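January, bench notes, equipment budget

Sat down with Lindiwe after lunch to get the spring order into shape before Oratile asks for it again. We have 3,894 to spend and a wish list that would eat that twice over, so this is me thinking out loud and you're all welcome to scribble on it.

First up, the gripper. Ploltedura quoted us for two of their parallel jaw units, and the price is fine until you get to the adapter plates, which they sell separately (of course they do!). Lindiwe thinks we can cut our own plates in the shop. I think she's right, but I'd want to see the bolt pattern drawing before we commit, and their sales guy keeps sending me the brochure instead.

Second, blocks. A full replacement set from Brelley is 105 and I'd just buy it. We use them every single day for the color sorting runs and I'm tired of borrowing from the teaching lab. Same shapes as now please – stars, cylinders, hearts, the hexagons – so the old task lists still work.

Third, a second board. I like the maple one a lot and the pale wood is nice to work on, but it means every layout change stops whoever is running. With two boards, one of us could set up the next layout on the side bench while the other finishes.
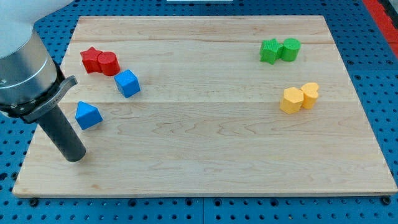 Skendono can do the wood in the same size, four weeks out, and they'll drill it if we send a template. I still have to measure the hole spacing on the table for that. Oratile, do you have the original table drawing or did it go with the old laptop?

Not buying this round: the Dlamini force sensor. Lovely thing, I want it badly, but it would swallow the whole budget and we'd have nothing left for spares. Parking it for the next round.

To do: chase Ploltedura for the drawing, send the Brelley order, template to Skendono. Lindiwe has the spreadsheet.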